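Speaker notes – Planning the second year of handheld gripper collection
Kenta Ebihara, Turbridge equipment group
Slot: after lunch, 14 slides, leave time for questions

Slide 1. Title

Say hello, say who I am. I look after equipment at Turbridge. I don't train the models. My part is what we buy, what we fix and what we run out of.

Mention that Faith Magesa has the full spreadsheet and will send it to anyone who asks.

Slides 2–3. Where we started

Last March we had one pair of handheld grippers and one person using them, Noboru Uchida. The budget request was a single page. It had a line for grippers, a line for storage and a line called "other."

"Other" ended up being the biggest of the three. Pause here, people usually laugh.

Slides 4–5. What goes in "other"

Go through the list slowly. Spare grip pads. Screws and pivot pins. Chargers. Cases for carrying pairs between homes. Travel. Household items to pick up and put down.

We had no line at all for household items in year one. Hatsue Yoshida was buying them out of petty cash and handing me receipts in an envelope. For year two it is $2,000, with its own code.

Slide 6. Small items

Jewelry was the category I planned worst. Bracelets and beads are cheap, so I gave them almost nothing. But thin things are hard to hold, so they take more takes per item, and that means more operator hours and more wear on the pads. The item costs a few dollars. The hours are the real cost.

Leave the photo up while I talk about hours. 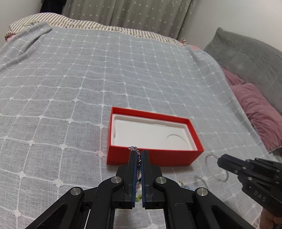
Photo: Turbridge equipment group

Points to make with this one up:

– Two grippers in use, so a spare for one hand is no good if the other goes down. Budget in pairs.
– The beads are narrow compared with the jaws. The ribbed pads are what we replace most. Order them by the bag.
– It's a soft surface. A woven blanket behaves differently from a tabletop, and you want both in your plan. Soft surfaces cost nothing if you work in real bedrooms, but then you pay for travel.
– Boxes with trays. Buy a few kinds. Store them with the items they go with, or you will buy them twice. We did.

Slides 7–8. Pads and spares

We went through 300 pads in the first year. I had ordered 40. The rest came in rush orders with rush shipping, and the shipping cost more than the pads.

Our parts now come from Pander on a standing order. We used Cosgrove before that and the parts were fine, but the wait was too long for us. Don't spend time on this unless someone asks.

Slide 9. Buy or rent

Mervin Kennedy will probably raise this from the floor, so get ahead of it. Renting made sense for the first few months. After that we were paying rent on tools that never went back. If you know you will collect for more than a season, buy. If you're trying it out, rent one pair and keep a log of every part that breaks.

Slides 10–11. People

Operator time is more than half of our year two plan. Show the bar chart. Read out the top two bars only.

Training is in there too. A new operator needs paid practice before we keep any of the recordings. Year one had zero hours for this. Noboru trained people on his own schedule and his own work slipped.

Slide 12. The Jaklow sites

Skip if running late. Three homes, one storage closet, one set of keys. Get a second set of keys.

Slide 13. What I'd ask for on day one

Two full pairs plus one spare pair. Pads for six months. A code for household items. Paid practice hours. Someone whose job it is to count parts at the end of the month.

Slide 14. Questions

Faith's address is on the slide. If asked about storage costs, pass it to her – I only have last year's number.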